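Section 4. Setting Up the Tabletop Shelf and Arranging Cups

This section applies to the Totora tabletop shelf supplied by Drestira for shared work areas. Read all of the steps before placing the shelf on a table.

4.1 Placing the shelf

1. Clear the part of the table where the shelf will stand. Wipe the surface with a dry cloth.

2. Lift the shelf by its metal frame, with one hand at each end. Do not drag it across the table. The lower bars can mark a wooden surface.

3. Set the shelf down so that the bottom bars lie flat on the tabletop. If the shelf rocks, move it to a more even part of the table.

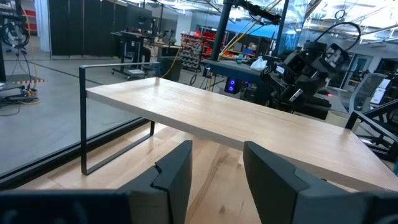

Figure 4-1. Wooden shelf with black metal frame, set on a wooden table.

CAUTION: Keep the frame at least 2 inches from the edge of the table and from any glass partition.

4.2 Checking the bolts

1. Look at the black strip along the edge of the shelf and find the round bolts.

2. Turn each bolt by hand. A bolt that moves must be tightened with the key supplied – do not use a power tool.

3. Repeat the check after the first 15 days of use, and every March after that.

Note: Replacement bolts may be requested from Karine Gill at the Terley office. State the section number of this guide in the request.

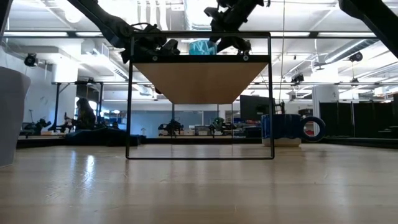

Page last changed: 9/19/18

4.3 Arranging mugs and cups

1. Place mugs in daily use on top of the shelf, toward the middle. Leave space on both sides of each mug so that it can be lifted without touching its neighbor.

2. Keep large or heavy mugs on the tabletop beside the frame. They should not be stored on the shelf.

3. Turn handles away from the aisle.

4. Empty every mug before moving it to or from the shelf.

CAUTION: Do not stack ceramic mugs. Paper cups may be stacked, up to three high, provided that they are clean and unused.

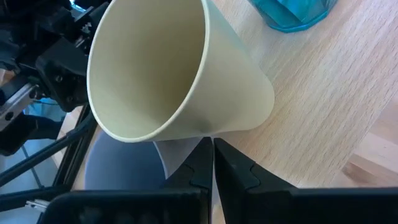
Paper cups weigh very little and are easily knocked over when a heavier mug is set down next to them. Place the mugs first and the paper cups last. A paper cup with a crushed rim or a split seam should be discarded.

Questions about this section may be addressed to Pankaj Dhillon or Aarti Ahuja. Cleaning of the shelf is covered in Section 5.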